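Monday, 7 pm, workshop notebook, blog side

Okay, so the link-up post is half built and I want to get this down before I forget which half. We're hosting the May flash fiction hop on the Gestum blog this year (Weronika Kozłowski talked me into it over soup, I blame the soup) and the sign-up list has to live on one page that everybody can find. Last year it lived on 3 pages and people signed up on whichever one they landed on first, and I spent a whole evening merging them by hand. Never again!

What I did tonight: set up a fresh page, pasted in the rules, cut the rules in half, then put a bit back when I noticed I'd chopped the word limit. It's 320 words, same as before. Titles don't count. I know somebody will ask about hyphens again and I'm going to say use your judgment.

The list widget gave me trouble. It sorted the names by the time they were added, fine, but when I edited my own test entry it jumped to the bottom and took the link with it. Tried it again with Weronika's blog address and got the same thing. So for now: don't edit an entry, delete it and add a new one. I've written that in the sign-up notes, in plain words, right under the button. If anyone reading this knows a better fix, scribble it in the margin or email me. 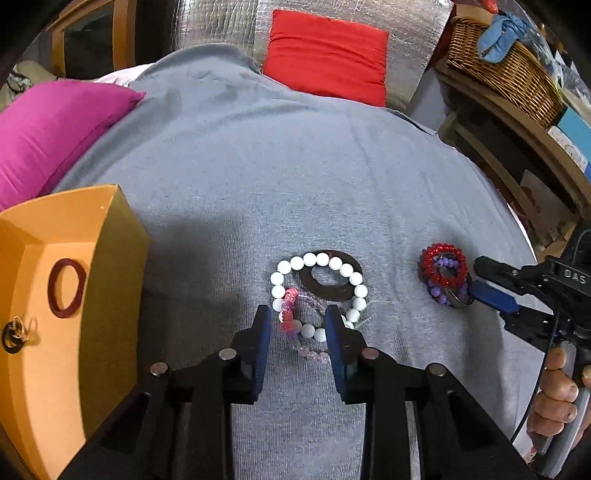
Accessories on the ribbed gray cover.

Prompts next. We need seven, one for each day of the hop, and we have five I like. "Ovbridge" is staying in as a place-name prompt (a made-up town, do what you want with it) and so is "Plinura," which sounds to me like a medicine and to Weronika like a moon. Good sign, I think, when two people hear a word that differently. I cut the one about the lighthouse. Everybody writes the lighthouse keeper as dead and I can't read another one.

Still missing two. Ideas so far: a letter with the wrong name on it, a bus that doesn't stop. The bus one is a bit thin. Maybe a line of dialogue would work better, we haven't used one yet.

Also got a note from the Grewal writing group asking if they can post as a group on one blog. I said yes, as long as each story gets its own link, otherwise the comment swap falls apart. Should add that to the rules too. (Added. Check the spelling tomorrow, I was typing fast.)

To do:
Badge for people's sidebars, the old one still has last year's dates on it
Ask Weronika if she'll take the comment rounds for the first weekend
Test the list on a phone
Reminder post, short, with the link at the TOP this time

Stopping there, my tea's gone cold and the preview page won't load.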